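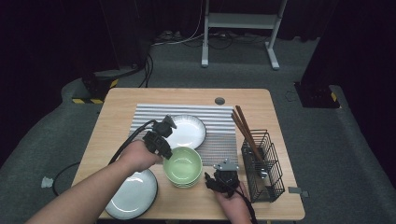 What was the tide clerk at Karnard paid to measure?

The height of the water against a painted board, every 30 minutes, in centimetres, with a column beside it for remarks.

The remarks column had been blank for 14 years when the clerk took over the station. The manual, issued by the harbour office at Zurnalum, defined a remark as any condition likely to affect the reading. Wind was a remark. Ice was a remark. Fog was a remark only if the board could not be read, in which case there was no reading for it to affect, and the manual left the matter there.

In January the water stopped moving. At 4 in the morning it stood at 300. At half past it stood at 300. The clerk checked the lamp, wiped the board and read it again. By noon the figure had been entered so many times that the ink on the ruler's edge had begun to smear the column.

The clerk telephoned Pacheco, the next station down the coast. Pacheco reported a normal ebb. Cinetti, to the north, reported the same and asked whether the Karnard board had come loose. It had not. Four bolts held it to the pier and all of them were tight.
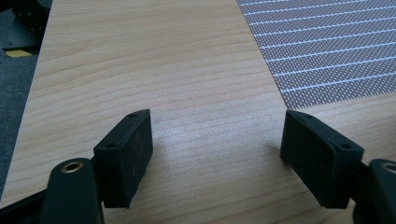 *Table with a light wood grain, dark grey carpet beyond its left edge.*

Zurnalum's reply came by the evening boat. It instructed the station to continue readings at the usual interval and to use the remarks column if required. The clerk sharpened a pencil, considered the definition and could find no condition. The wind was light. There was no ice. The boat had tied up without trouble and left the same way, and its wake had run along the pier and gone flat.

At midnight the clerk wrote 300, and in the column beside it, in small capitals, WAITING. It was the wrong kind of word. There was no procedure for removing an entry once the ink had dried.

At half past, the board read 299. The clerk entered the number, left the remark blank and put the kettle on for the one o'clock reading.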